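Ink Mixing: Frequently Asked Questions
Last updated 4th October

I get a lot of email about mixing fountain pen ink at home, and most of it asks the same things, so I've finally put my answers in one place. I'm a hobbyist with too many notebooks, not a chemist. If your pen is worth more than your car, please ask somebody with letters after their name before you put anything odd in it!

How did you get into this?
By accident. I had a bottle of Fustano green that I'd bought online and couldn't stand (it looked like pea soup on cream paper), and I didn't want to pour it down the sink. I put a few drops of blue in it, then a few more, and ended up with a teal I used for a whole winter. I didn't write down the amounts and I've never gotten it back. Still bitter.

Can I mix any two fountain pen inks?
No, and please don't take the teal story as a reason to try. Plenty of inks get along fine, but some react with each other and turn to sludge, and you really don't want to find that out inside a feed. A few makers sell lines that are meant to be mixed, and if you're starting out I'd buy three or four of those and stick with them. I started on the Skultar mixing set, and I still use it for most of what I post.

Within one brand's ordinary inks it's hit or miss. Email them and ask. I've usually had a reply in a day or so.

What about iron gall, pigment and shimmer inks?
Leave them out of mixes. I know people do it. Slamet Mangundap, whose charts I've been borrowing ideas from for years, has mixed pigment inks from a single maker with no trouble, but he is a far more patient person than I am and he tests everything for weeks. Calligraphy ink, India ink and anything with shellac in it shouldn't go near a fountain pen at all, mixed or unmixed.

How do I test a mix before it goes in a pen?
Make a tiny batch, 2 ml is plenty, in something clear with a lid. Give it a swirl, leave it overnight, then hold it up to a window and tip it slowly. You're looking for specks, strings, a skin on top, or a layer of gunk at the bottom. If you see any of that, throw it out. If it's clean, leave it for a week and look again. I know a week feels like forever when you've just made the perfect plum, but I've had one go bad on day five.

After that, try it with a dip nib or a glass pen. Then a cheap pen you don't mind losing. Then, if you must, the good one.

What do I need to buy?
Less than the shops would like. Blunt-tip syringes or pipettes, some small containers with lids, distilled water, labels, and a pile of paper towels. Use a separate pipette for each ink or rinse like crazy in between – one drop of black in your yellow bottle and it's done for. Never put leftovers back in the original bottle, either.

Don't use kitchen cups and spoons that are going back to the kitchen. Get a few from the thrift store and keep them with your ink things.

Do I really have to use distilled water?
I'd say so. Tap water is probably fine for rinsing pens in most places, but for diluting ink you'll be storing, it's a bottle from the grocery store that lasts half a year. It's the cheapest part of the hobby.

Why did my mix come out brown?
Welcome to the club! You've got all three primaries in there. A lot of inks are already blends, so your "blue" may have some pink in it, and when you add yellow you've made mud without meaning to. Dab a drop of each ink on a wet coffee filter and let it spread, and you'll see what it's made of. It's also really pretty and I've lost entire evenings to it.

The other usual cause is going too fast. Start with the lightest color and add the darker one a drop at a time. You'll need much less of the dark than you expect. For a fresh green I begin with yellow and creep up with blue, and it goes green at the very first drop.

How do you keep track of your recipes?
Index cards. One swab, one line of writing, the recipe in drops and the names of the inks. I number them in order and never reuse a number, even for the failures. My favorite is number 239, a dusty rose that I can make again whenever I like because for once I did the paperwork.

Ngân Tô wrote in to say she keeps hers in a spreadsheet with scans, and that she can sort by color. I admire it and will not be doing it.

Drops or milliliters?
Drops for playing around, milliliters for anything you want to repeat at a bigger size. Drops change with the pipette, so if you swap brands your old recipes will drift a bit. When I scale up I use syringes and then check the result against the card in daylight. Lamps lie, warm bulbs most of all.

What paper do you swatch on?
Tawhiri, the plain white one, and I do a second swab on whatever notebook I'm using at the time. A color can look completely different on cheap copy paper, so test on what you really write on. Let it dry all the way before you decide. Wet ink always looks better, which is how I talked myself into a lot of bad purples.

Will my mix fade?
Maybe. Most dye inks fade in sun whether you mixed them or not, and in a blend one dye can go before the other, so your purple may slide toward blue. I taped a strip of swatches in my south window last September with half of each one covered in foil. The pinks did badly. For anything that has to last, like checks or legal forms, use a permanent ink straight from the maker.

How long does it keep?
I make small amounts and try to use them up inside a few months. Clean lidded vials, somewhere dark. If it smells off or has anything floating in it, bin it and clean the pen it was in. Don't sniff too close, obviously.

How do I get it off my hands?
Time, mostly. Soap and a bit of sugar as a scrub helps. Gloves help more, and I never remember them. Keep all of it well away from kids and pets, and label every single container, even the one you're sure you'll remember.

Do you sell your mixes? Or the cards?
I don't, sorry. You're welcome to use any recipe on the site and change it as you like. If you share it somewhere, a link back is nice. Duyên Trịnh took my olive, made it about ten times better and posted the new version in the comments, which is my favorite thing that can happen.

Can I send you a recipe?
Please do! Tell me the inks, the amounts and the paper, and how long you let it sit before it went in a pen. I read everything but I'm slow in the fall.

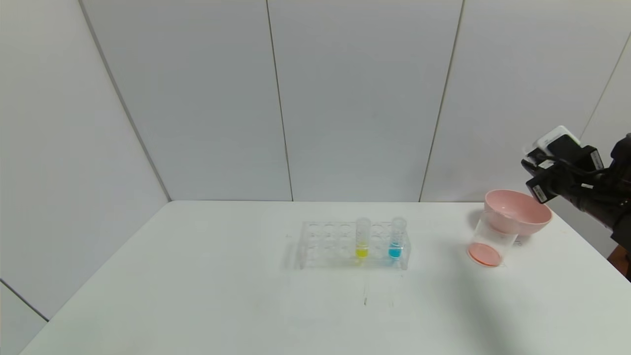

I'm also still hunting for a decent orange that doesn't go crusty on the nib. Everything I've tried from Fireo dries like candy. If you've got one, that email goes to the top of the pile.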